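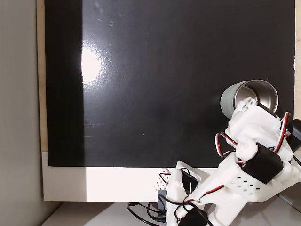 Does caching a page always make an app faster for the person using it?

Only when the same thing gets asked for again before it goes stale, and in many apps that happens less often than the team believes.

Unit 2: Caching, and why you should doubt it
Handout for the web delivery module, Olcombe
Issued 2022-01-14

Read this before the lab. The slides cover how to set cache headers. These notes are about whether you should bother, which the slides mostly skip.

What a cache is supposed to do

A cache keeps a copy of an answer so that the next request for it needn't go all the way back to the place it came from. The copy may sit in the browser, on a machine somewhere between the browser and your server, inside your own application, or in the database. Most live systems have copies in all of those places, and the people running them can usually name half.

The claim made for caching is that it cuts waiting time and load. Both can be true. They are separate claims, though, and vendors like to prove the second and then talk as if they had proved the first. If your server was idle for most of the day, taking work off it does very little for anybody.

Hit rate

The hit rate is the share of requests answered from the copy. It is the figure on every dashboard and I would like you to stop trusting it.

Take the Ferkgate timetable app from last term. Its dashboard showed a lovely hit rate, and users still complained that it was slow. The hits were nearly all icons and fonts, which are small and which the browser would have kept anyway. The journey search, the one thing people opened the app to use, missed the cache almost every time, as hardly any two people typed the same journey at the same minute. An average across all requests hid this completely.

So ask for the hit rate of the slow requests by themselves. If the tool can't give you that, write it down as a fault in the tool.

A small sum

Suppose a lookup in the cache takes 2 ms and a full answer from the server takes 38 ms. On a hit the user waits 2 ms. On a miss the user waits 2 ms for the failed lookup and then 38 ms for the real answer, so 40 ms in all.

With a hit rate of 30 per cent the average wait is
0.3 x 2 + 0.7 x 40 = 28.6 ms

Against 38 ms with no cache, that is a saving of 9.4 ms. Would a person notice? I doubt it. Would a busy server notice losing 30 per cent of its work? It very well might. Say which of these you are after before you start.

Now work out the hit rate at which the cache stops paying for itself on waiting time. (Answer at the foot of the handout. Try it first.)

Stale copies

Every cache can give a wrong answer. You choose how wrong by setting how long a copy may be kept, and most people choose by copying a line from somebody else's config file.

Go through your pages and write beside each one what happens if the user sees yesterday's version. For a logo, nothing. For a stock level, an annoyed customer. For an account balance, a phone call. For a page holding one user's private details and served to another, something a good deal worse than a phone call, and this does happen when a shared cache is told to keep a page it should never have touched.

The headers to look at in the lab:

no-store means do not keep a copy at all.
no-cache means you may keep a copy but must check with the server before using it. The name is dreadful and it catches somebody every year.
private means only the user's own browser may keep it.
max-age is the number of seconds the copy counts as fresh.

Putting a version in the file name is still the least bad way to deal with scripts and style sheets. When the content changes, so does the name, and the old copy can sit there for as long as it likes.

On Pongsiri and Brarnovum

You will use both in the lab. Pongsiri is the small cache we run in front of the test site, and Brarnovum is the load generator. Be careful with Brarnovum's default script. It asks for the same few pages over and over, so any cache put in front of it will look superb. Real visitors wander. Swap in the recorded request log from the lab folder before you measure anything, and state in your write-up which of the two you used. Marks will be lost for leaving this out.

Restart Pongsiri between runs too. A cache that is already full from your last attempt will flatter the next one.

Lab write-up

Measure with the cache off, then on. Report the middle value and the slow end of the range, never the mean alone. If the cache made no difference, say so. That is a perfectly good result and I would sooner read it than a graph with the axis trimmed.

You should also say what you'd have tried before adding a cache. A missing database index is the usual culprit, and a cache laid over the top of it only hides it until the first quiet morning when all the copies have expired.

Answer to the sum: with hit rate h the average wait is 2h + 40(1 - h), or 40 - 38h. Set that equal to 38 and h comes to 2/38, a little over 5 per cent. Below that, users wait longer than they did without it.

Reading for the April session is in the module folder.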